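Open day at the Pilter works, Gimthorpe

The Pilter works in Gimthorpe opens its doors to the public one Saturday a year. It makes molded plastic lids and cups for cafes and canteens, and it also runs a smaller line for toy parts. I had driven past the building for years and never been inside.

Parking is in the field behind the loading dock. The ground is uneven, and the walk to the entrance takes a few minutes. Tours leave from the canteen every half hour. You sign in, get a hairnet and a pair of foam earplugs, and leave your bag in a locker. Closed shoes are required, and two people in the line ahead of me had to go back to their cars to change.

The first stop is the raw material store. The plastic arrives as pellets in large sacks and is sucked through overhead pipes to the machines. The guide passed a tray of pellets around the group. They look like grains of rice and feel slightly greasy.

Next comes the molding hall, which holds 8 machines in two rows. Four of them were running on the day. The older ones are from Frei and date from before the building was extended. The noise is steady, and even with the guide using a speaker I missed a good part of what was said. It helps to stand near the front. Each machine closes, holds, opens and drops its parts onto a belt. The cycle for a lid is short. The cycle for a toy part is longer on account of the thicker walls, and the guide spent some time on cooling, which seems to be where most of the trouble comes from. If a part leaves the mold too early it warps. If it stays too long, the day's output falls.

The tool room was the best part of the visit for me. The molds are kept on steel racks, each with a tag showing when it was last cleaned. A large one weighs 300 kilos and has to be moved by hoist. One had been taken apart on a bench so we could see the water channels inside. The toolmaker answered questions for a good ten minutes and would have gone on if the next group had not been waiting at the door.

Quality control is a plain room with scales, gauges and a light table. Visitors could try a gauge on a bin of rejects and guess what was wrong with each part. I got most of them wrong.

The works started up in January of the year the old dairy closed, and took on many of its people. There are now 87 employees on three shifts. A display in the corridor shows early products, including buckets, combs and a lunchbox that several people in my group remembered owning.

The tour lasts an hour and a half and is free. The canteen sells sandwiches, soup and cold drinks at staff prices. The bus from Skedamow stops at the gate, but the last one back leaves at 4, so a morning tour is the safer choice. Children under ten are not allowed in the molding hall.

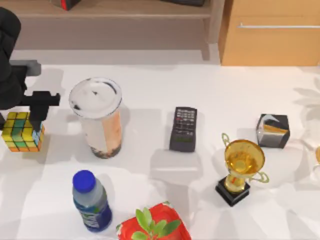

Words: Visits desk
11 June 2022

Tour places are given out at the door, and groups should call the works ahead of time.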